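Budget the fixtures before the arm

Most requests for a robot cell start with the price of the arm, and the rest is filled in afterward to fit whatever is left. I think the order should be reversed, at least for teardown and rework of used computers.

At Ostham we priced one bench for desktop towers. The fixture plate and its holders came to $3,696 after 11 revisions. The table took another $1,310. Neither figure was in the first request, which had a single line marked "accessories."
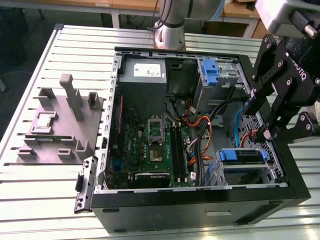
Cables are the other cost that gets left out. A loose harness has no fixed position, so every program that works near one needs extra hours, and hours should be entered as money. Pruton quoted up to 906 for a year of changes to our part list — we had allowed nothing.

My proposal for the November round is plain. List the parts to be handled, price what holds each one, then price the programming. Choose the arm last. If the total is too high, cut part types and leave the holders alone.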